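Bench Automation: Budget and Planning FAQ
Koteck equipment planning pages. Last updated 12/7/24

Who are these answers for?

Small labs and teaching departments that are pricing their first bench arm. If you already run one and need spare parts, use the parts request form instead.

What does a starter setup include?

The arm, a two-finger gripper, a wrist camera, the controller and a power supply. The table and wall panels are quoted on a separate line. Many buyers already have a bench they want to keep, so we don't bundle them.

How much floor space should we set aside?

Plan for the table plus room to open the controller cabinet. The cabinet door needs 19 inches of clearance. Leave the side nearest the emergency stop open at all times.

Do we have to buy the wall panels?

No. Plain light walls make it easier to get even camera images, but a painted wall will do. The Gorine panel kit is the usual choice if you want a full enclosure. It ships flat and goes up in an afternoon.

What kind of work is this size of arm for?

Light bench work with trays, racks and tubes. It is not meant for moving heavy bottles or instruments.
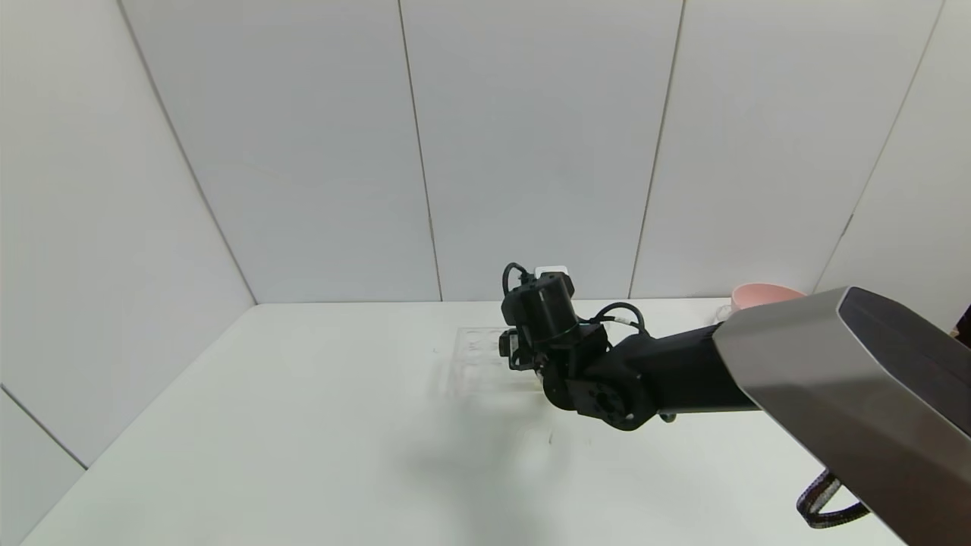
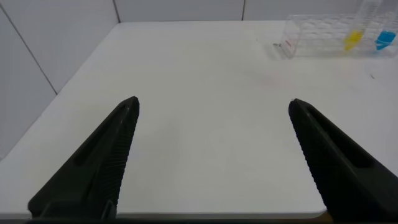 How long does delivery take?

Standard orders ship in 17 working days. Orders placed in the second half of December go out after the holiday shutdown. Custom gripper fingers take longer, and the date will be on your quote.

What costs do first-time buyers leave out?

Mostly small ones. Set aside money for spare fingers, replacement cables and consumables for test runs - you will use more trays and tubes in the first month than you expect. Staff time is the larger item. We suggest some 65 hours for setup and training, spread over several weeks.

Is a service plan required?

No. The Bedinia plan covers one visit a year and phone support. Without it, visits are billed by the hour plus travel. Labs with a technician on staff often skip the plan in the first year and add it later.

Can we use grant money?

Usually, but check with your grants office before you ask for a quote. Some grants pay for equipment and not for training, so we can split the two onto separate quotes. Tell us before the quote is issued. Changing it afterward means a new quote number.

Can we try one first?

Yes. A trial bench can be booked at our Price office. The fee is $300 a day and comes off the order if you buy. Bring your own trays and racks, and use water in place of samples.

How long is a quote good for?

The expiration date is printed on the first page. If your purchasing office needs more time, write to us before that date and we will extend it once.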